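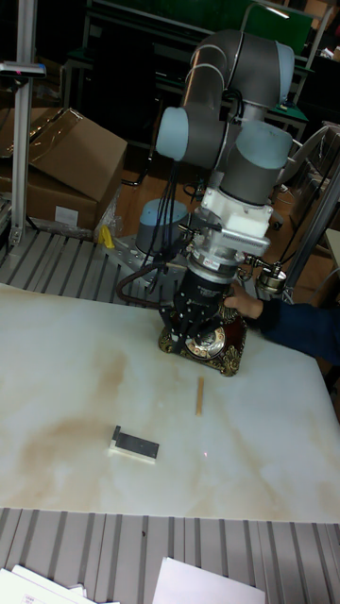

Spent the morning arguing with the planner about what counts as a collision. Kelow (our motion stack, named by someone who has since left for a job with dental) treats anything inside its safety margin as a wall, including the thing you have asked it to pick up. So you write an exception for the target object, and the exception works beautifully on a plain box. Then you put the red rotary telephone under the gripper, with its gold scrollwork and its big round dial, and the mesh has bumps the planner would like to discuss with you one at a time. I had a hand on the side of the phone and the gripper right over the top of it, and I was thinking that my grandmother's phone never needed a convex hull.

The margin was 12 millimeters. I made it 7. Lorna said 7 was brave. I said it was a config value. She wrote the date next to it on her pad, which I took personally.

After lunch, the log. There were 988 warnings from one run, all the same warning: transform too old, dropping. Perception stamps the object pose when it finishes thinking. The controller wants the stamp from when the image came in. The gap was 39 milliseconds, and for three weeks I have been blaming the hand-eye calibration and redoing it like a man who washes his car to fix the brakes. Changed one line. The warnings went away, and then a different one showed up, very polite, about a deprecated parameter. I set that parameter myself in September.

Geum-ok Shim came by around four and asked if the grasp scorer was still choosing the top of the phone. It is. It likes the top of everything. I told her I could lower the weight on vertical approaches, and she said to leave it alone until Westevero gets the new segmentation build, or we'll be tuning against masks we're about to throw out. She's right and I hate it, so I lowered it on a branch.

Other things. The force threshold is in the wrong file again. Flunder's replay tool still can't scrub backward -- you go to the end and start over, like a cassette. Asked Lorna if she'd look at it. She said she would look at it.

Tomorrow: merge the timestamp fix, write the test I said I wrote, and put the margin back to 12 before anybody reads this commit.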